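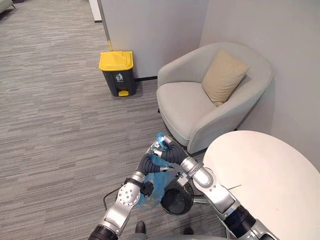
4. What we bought, and what we should have bought first

4.1 Starting from the jobs

I'll admit that the first version of our budget was a shopping list. We had two arms in mind, we had a quote from Breter for them, and everything else got squeezed into a single line called "sundries" with 315 pounds against it. That number came from what was left over once the arms, the delivery and the insurance had been added up, and I remember being rather pleased that it came out positive!

The second version, which is the one I'd like to talk through in this section, began from the other end. We wrote down the housekeeping jobs we wanted the pair of arms to try in the Gundine office (bins, cushions, wiping tables, putting cups back) and then asked of each job what it would wear out, what it would use up, and how much of somebody's day it would take. It is a duller way to spend an afternoon than reading arm brochures, and it changed the order form quite a lot.

The bin job is the one I keep coming back to, so I'll use it for most of what follows. In Figure 4 both arms have hold of a thin blue bag over a small round black wastebasket, and nearly everything that went wrong with our first budget is somewhere in that one job. It needs two arms. It needs grippers that can pinch something thin and floppy without tearing it. It needs a stock of bags. And we decided early on that it needs a person standing close by the whole time, whose hours have to be paid for out of something.

4.2 Consumables

We planned on 200 bin bags for the whole project. I got to that figure by guessing how many attempts we would make and assuming that a bag could be used again and again until it looked tired. What I had forgotten is that a crumpled bag is a different object from a fresh one, at least if you are a gripper. A new bag clings to itself and has a neat folded edge. One that has been handled a few times opens much more easily, so if we had kept reusing the same ones we would have been measuring how well the arms cope with old bags. We settled on a fresh bag for every attempt that counted towards the results, and the used ones went into a box for practice runs.

That took the order to 2000 bags. They are cheap, and the money hardly shows in the overall budget, but they did not come quickly. Our usual stationery supplier, Saraç, had plenty of bags and not enough of the same kind, and we did not want to switch thickness halfway through. If you are planning something similar, please do order the whole lot in one go and find a dry cupboard for it. Ours arrived in two deliveries, and I was nervous about the second until I had opened a roll and compared it with the first.

The same goes for anything soft. Cushion covers, cloths, paper towels, rubbish to put in the bins: I'd now give each of these its own line, even when the line is for a few pounds. Small lines get questioned and corrected by whoever reads the budget. A big "sundries" figure gets waved through, and then you are stuck with it.

4.3 Grippers and spare parts

Our first quote had one gripper per arm and no spares. Breter offered a spares pack at the time and I turned it down, on the grounds that we could always order parts when something broke. We could, and they did come, but the arms sat idle in the meantime and we were still paying the operator. I have gone over the sums since then and the spares pack would have been cheaper than the wait, even if half of it had never come out of its packaging.

What wore out was hardly ever the expensive thing. The arms themselves have been fine. It was fingertip pads, cable ties, short cables near the wrist and, twice, the little fasteners that hold a cable against the arm. Bin work is hard on cables because the arms spend so much of it reaching low and towards each other, and a cable that sits nicely when the arms are up in the air can pull tight once they are both working over the same small hole. We had allowed for wear in the budget as a flat share of the purchase price. I don't think that is much of a guide. A short list of the parts that move, rub or grip, with a guess at how many of each you will get through, served us better when we finally made one.

I would also put a bit aside for changing your mind about grippers. We went through several arrangements of fingertip before we had one that was any good with thin plastic, and none of that had been budgeted for because in my head the gripper was a thing you chose once.

4.4 Two arms or one

We did think hard about buying a single arm and spending the rest on operator time. Most of our list can be done with one arm if you are patient and you pick your objects. Bagging a bin really can't, or at any rate we could not see how, short of adding a rack to hold the bin and the bag steady. An office does not come with a rack, and once we had started adding fittings to help the arm along we would have been studying the fittings.

So the second arm was bought more or less on the strength of the bin and one or two folding jobs. I think it was the right choice for us. I'd be less sure for a group whose list is mostly cups and cushions, and I would suggest such a group ask for a price on adding the second arm later. Breter did give us one, and it was not much worse than buying the pair together.

4.5 The room

Rooms cost money too, even when you already have one. We wanted ordinary office furniture at ordinary heights, on ordinary carpet, with no more space between things than people normally leave. That is awkward for the arms and it is the point of the study. It also meant that we needed furniture we didn't mind bumping. We set 260 pounds aside for second-hand chairs, tables and bins and spent all of it. Bins were the best value of anything we bought, and I wish we had got more kinds of them, as a pedal bin and a plain open one turn out such different problems that results from one tell you little about the other.

Floor space was the hidden cost. The arms need room to reach, the operator needs somewhere safe to stand, and the furniture has to be moved and put back between sets of attempts. We booked the office for mornings only and lost the first part of each one to setting up. By October we had it all day, which should have been in the plan from the beginning.

4.6 Computing

There is not a great deal to say here, which was a surprise to the colleagues who had warned me about it. We ran the recording on an Asus laptop that the department already owned and bought extra storage when the first drive filled up. I had put computing near the top of the first budget and it ended up near the bottom. The money we moved out of that line went straight into operator hours.

4.7 Operator hours

These were the largest running cost by a long way, and I had them down as nothing at all in the first version, on the theory that one of us would always be about. One of us was always about. It was very often me, and I was meant to be writing. For the bin job we now count setting out the bin and a fresh bag, the attempt itself, tidying up and writing the result down, and we charge the lot to the job. The attempt is the shortest part. Anyone working out their hours from the length of an attempt will run out of money early, as we very nearly did, and Section 5 gives the split we used when we went back and asked for more.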